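Rimwood: who clears the table now?

Gallery, 5th July

Rimwood lets 36 holiday flats and has nine people to turn them round between guests. Since December some of those people have spent part of the week at a desk in the linen store, watching a robot tidy a dining room that exists only on a computer. The software comes from Nivov, the screens are rented, and the word used in the staff letter was "relief". I asked to see what the relief looks like.

These are views from the practice room, all computer-made. The last has the open cardboard box on the table, a bit of clutter the housekeepers know well from the real flats. I've kept my own remarks short, as I'd sooner you looked for yourself.

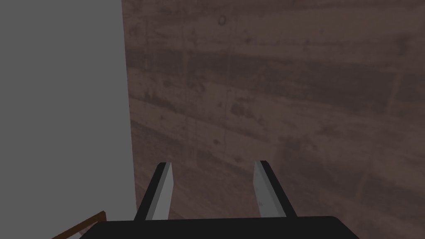
Fingers open, nothing between them. Mizanur Wickramasinghe, who has cleaned for Rimwood longer than anyone, says you learn to dislike this view. 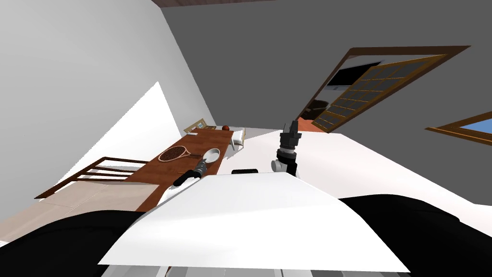 Racket, bowl, two arms, and a ball at the far end of the table. To a housekeeper it's a quick job on the way to stripping the beds.
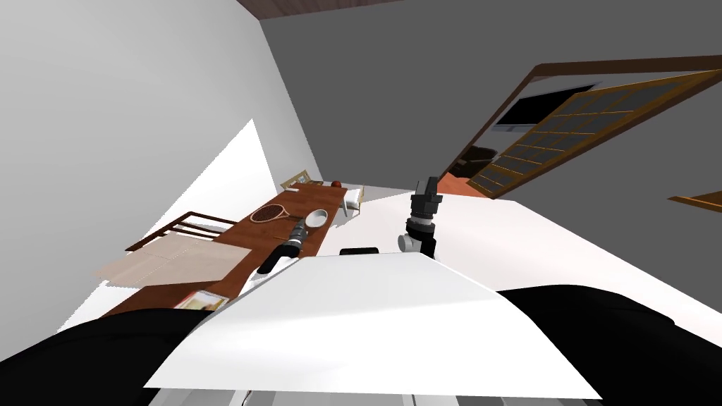

Mizanur's part is to watch each attempt and mark it as done, not done or unsafe. By the time I visited, the team had marked 3739 of them. Of those, 504 had gone down as done. Nivov's weekly sheet puts that second figure in large green type and the first in a footnote, and I know which one I'd want to read if I were paying the bill.

To be fair to the manager, Jacqueline Rolland, she didn't pretend otherwise. She told me no machine has been ordered, and that she won't sign for one until she has seen it work in a flat with a real guest's mess in it. She also told me that nobody's hours have been cut. I believe her. But hours can stay the same while the job turns into a different one, and that seems to be what's going on here.

Angeliki Manolakis put it more plainly than I could. She took the work because she likes being on her feet and finishing things. On desk days she finishes nothing. She goes home with sore eyes, and the flats she would have done are shared out among the others, who have started to notice. Rigoberto Giraldo, on the other hand, has a bad knee and would happily mark attempts all week. He was told the desk days have to be rotated so that everyone "has a stake". He'd rather have the chair.

There's the question of pay as well. Marking attempts is paid at the cleaning rate. What the team is handing over is judgement - when a bowl is too near the edge, when a thing should be left where the guest put it - and I couldn't find anyone at Rimwood or Nivov who had put a price on that. Jacqueline Rolland said it was "on the list". I asked to see the list and she laughed, though she did write it down.

The trial is due to be looked at again in December. Until then the desk stays in the linen store, and the sheets have been moved to the corridor.

Pictures supplied by Rimwood. If you clean, cook or carry for a living and have been asked to teach a machine to do it, I'd like to hear what you were paid.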